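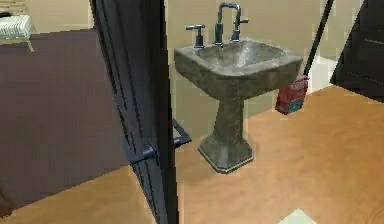 Gurkix toolkit - dev meeting, minutes
31 July 2020
Taken by: Kirsten Leclerc
Apologies: none recieved

1. Last minutes
Agreed. Typo in item 4 fixed.

2. Slider widget
Value jumps when the mouse leaves the window mid-drag. Only on the Vachon backend. Repro script is in the repo under tests/manual. Fix: grab the pointer on press, let go on release. Kirsten to do.

3. Event queue
Stullent demo drops key presses once the queue goes over 1027 entries. Long talk on this. Options were a bigger queue or merging the mouse moves. Going with merging. Cap stays where it is for now, look again in November.

4. Frame rate
Menu screen runs at 70 on the old laptop, drops to 40 with the text box open. Text is redrawn every tick even when nothing changed. Needs a dirty flag. Not hard but touches every widget, so own branch please.

5. Docs
Beginner tutorial still uses the old way of making buttons, and the code on page two does not run. Rewrite from "Your first window" on. Terkimley sample game can be the worked example if the license is ok. Kirsten to ask.

6. Release
Not before items 2 and 3 are merged. Changelog to be started now, not the night before like last time. Save file format unchanged, old saves should load. Someone needs to check that with the 100 level save, no taker yet.

7. AOB
Default font: put off again. Issue labels are a mess, Kirsten will merge teh duplicates.

Next meeting: same time, same channel.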